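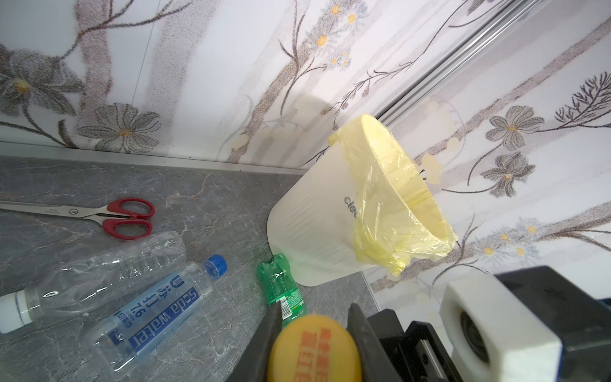

Counter-top bin, bottles waiting to go in

Reading time: 1 min

Re: [Katden kitchens] little bin on the worktop?

> Has anyone tried keeping a small bin up on the counter for
> bottles? Ours go in the big one under the sink and it's full
> by teatime. Also, do you bother with a liner?

Yes, and I'm a convert! Ours is just a plain white plastic one shoved into the corner where the marble-patterned worktop meets the flowery wall panels, and I do line it — one of those thin yellowish bags, 100 on a roll from Naylor, folded well over the rim so it doesn't slither down inside. Soda water bottles are the worst for space in our house (we get through 8 a week, easily), so squash them first and put the cap back on afterwards or they puff up again. I keep the red-handled scissors next to it for getting labels off, though I'll admit I only do that when I'm in the mood.

One grumble: the wall behind gets marked. We've got yellowy stains among the daisies and I've tried 3 different sprays on them. Any ideas that won't take the pattern off? Somebody at Ornico suggested bicarb, but I'm nervous.

List contact: Kavham Residents' Post | © Kavham | Back to top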